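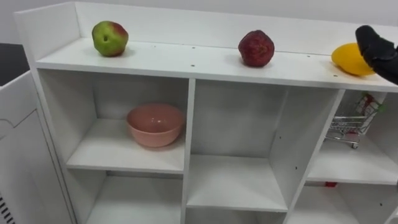
Dovton Cube Storage Unit, White

Open compartments for books, shoes, toys or kitchen bits, with a raised back and a side to the top so things don't roll off. Supplied flat-packed with fixings and a wall strap.

Product code: DV 1832
Finish: white
Max load, top: 20 kg
Guarantee: two years

Assembly takes two people. Fit the back panel before you stand the unit up — it is hard to square afterwards. The wall strap must be used in homes with small children. Wipe clean with a damp cloth and avoid scouring creams.

Matching drawers (code DV 704) are sold separately and fit any compartment.

Delivery from our Clostbridge warehouse is free on orders over £500. Smaller orders can be collected from the Gisholm shop.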